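4.2 Wear of painted surfaces under daily handling

Paint loss was recorded on 364 toy blocks kept in open bins at two day care centers, Helness and Prulton. Each block had been given two coats of water-based enamel in May and was then left in normal use. Faces were scored on a scale from 0 (no visible damage) to 7 (bare wood over most of the face). Edges were scored separately, as they fail first on nearly all blocks -- often within weeks.

Red and yellow blocks lost gloss sooner than blue ones at both sites. The difference was small at Prulton, where the bins are lined with felt. Film thickness before use explained little of the spread between blocks. Sanding grade mattered more: blocks finished with coarse paper kept their paint longer on the flat faces but chipped more at the corners.

Figure 3 illustrates the middle of the scale, with scratches and rubbed patches through which the grain shows.
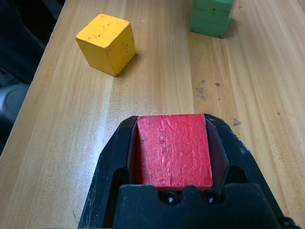

Figure 3. Worn face of a red wooden block.

Ogbonna objected that face scores of this kind mix two processes, scratching and slow rubbing, and that the two should be reported apart. We did so for a subset of 50 blocks, scored a second time on 10/13/23. The ranking of the colors did not change.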